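Vencombe Yearbook Proofing Station

The Vencombe is a desktop review unit for school portrait and yearbook work. It compares each retouched portrait with the original file and flags any change beyond the limits set by the school. Flagged pages are held until a staff member signs off.

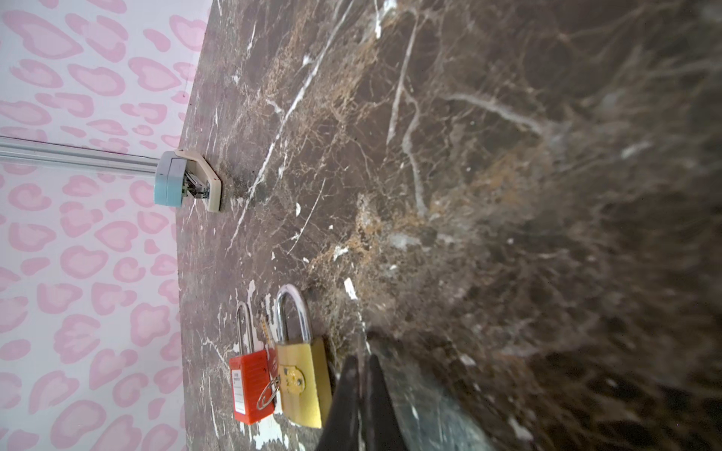 Batches run up to 200 portraits. Edit logs are kept for 5 years and export as PDF or CSV. Memory is 32 GB - not expandable on this model.

Parent approval links require the Dustirico add-on, sold separately. Orders for spring books close in June.

Ships with power supply, calibration card and USB-C cable.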